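Forums > Manipulation > Learning from demonstration

Wrist camera policy: does masking the fingers help or hurt?
Posted by feltar_bench in January

I am training a pick policy from wrist camera images only. The set has 1,540 demonstrations, of which 1,216 are left after I drop the ones where the operator regrasped. Inputs are the image and the gripper width. Output is a chunk of relative end effector poses.

The fingers sit in the same part of the image all the time. I assumed they were wasted pixels, so I painted a fixed gray polygon over them and retrained. Validation loss went down a little. On the arm the policy got worse: it reaches the object, stops short, and closes on air. This happens mostly on soft surfaces such as seat cushions. On a hard table the two policies are close.

Is this a known effect, or is my mask wrong?

Tags: wrist camera, imitation learning, masking, upholstery

This site uses cookies to remember your login and thread settings. Accept | Manage

skodberg
Posted 9:40 pm

Known effect, at least in our lab. The fingertips are the only fixed scale reference in a wrist image. With no second camera and no depth channel, the policy judges height from the size of the fabric texture compared with the tips, and from the shading the fingers leave on the surface. Your mask removes the first and probably cuts into the second.

Validation loss won't show it. It averages over the whole trajectory, and the approach phase is much longer than the last few steps before closing. Compute the loss on the final 4 steps only and compare the two models again. I would expect the order to flip.

Two other things to check. If the polygon was drawn for the open position, the fingers come out from under it when they close, and the network can read the gripper state from that edge. Also, dropping every regrasp removes the examples of recovering from a near miss. Put those back in before you change the architecture.

lumbao3
Posted 10:15 pm

just use a depth camera

hetia_rig
Posted 11:05 pm

Agree with skodberg on the mask, less so on the shading. We ran 3 variants on the Hetia cell: no mask, full finger mask, and a mask that leaves the tips visible and covers only the wide part near the palm. The last one matched the unmasked policy on cushions and carried over better when we changed to fingers with a different base. We did not separate shading from scale, so I can't say which cue matters.

For the stopping short, look at your failure frames before retraining.

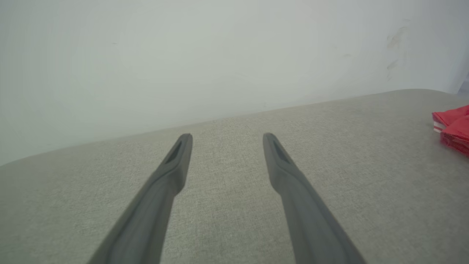 Sort them by commanded height at the moment of closing. If the heights bunch up at one value whatever the surface, the policy has learned an average table height and is ignoring the image near contact. In our case random height offsets at the start of each demonstration fixed most of it. If the heights are spread out, I would suspect latency between the camera and the pose stream, and no mask will help with that.

Filed under: Manipulation, Solved (by poster)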